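**Ticket 142 — worktop out of level, bench by the north wall**
Site: Farton, Vishwakarma building, ground floor
Supplier: Zendico (bench), Grodelance (adjustable feet)
Status: open, waiting on parts
Priority: low

**Reported fault**

Worktop rocks when leaned on at the front left corner. Round items roll towards the wall when put down. Fault was first noticed in August, after the floor was resealed and the bench put back.

**Checks so far**

1. Cleared the left half of the top and put the long spirit level across it, front to back. Bubble sits hard against the line. Packed the wall side until the bubble centred: four millimetres of card over the depth of the top.
2. Same check left to right. Good to within the thickness of a sheet of paper. No action.
3. Checked the floor with the level on the bare sealant. Floor falls slightly towards the wall, but by less than the top does, so the floor doesn't explain all of it.
4. Looked at the feet. Front right, rear right and rear left all have the locking nut done up. Front left locking nut was finger tight and the thread turned freely.
5. Measured exposed thread on the feet. Front pair 39 mm, rear right 37 mm, rear left 35 mm. The drawing asks for all feet to be set the same on a flat floor, then trimmed on site. I can find no record of the trimming being done after the resealing.

**Action taken**

- Wound the rear left foot out until the rock stopped, then both rear feet together to bring the wall side up.
- Rear left foot would not hold. The thread slips under load and the foot drops back to where it started. Tried twice with the nut tightened first, same result.
- Put a steel shim under the rear left foot as a temporary measure. Rock gone with a hand pressed on each corner in turn.
- Rechecked level at 16:20. Front to back now within half a bubble.

**Still to do**

- Replace the rear left foot. Grodelance list it as a spare but only in packs. Ordered one pack; the remainder can go in the drawer with the other bench fixings.
- Confirm with Zendico whether the load limit of 80 kg per leg applies with the feet wound this far out. Their sheet gives the limit but no thread length to go with it.
- Remove shim once the new foot is in, and repeat checks 1 and 2.
- Write the final thread lengths on the underside of the top in pencil, so the next move is quicker.

**Notes for whoever picks this up**

Please don't level the bench by packing under the top. It was done on the old one and the fixings pulled out. Adjust at the feet only, with the front left nut backed off first — it is the one that loosens.

Check marks for the level positions should be put on with low-tack tape. Pencil is fine underneath but not on the working side. The crumpled paper over it is white and shows even in the narrow gaps between the fingers of the hand reaching over it, so any stray line on it will be plain to see. Use tape in a dark colour, one short strip per position, and peel it off when the ticket is closed.
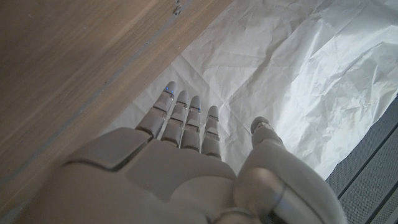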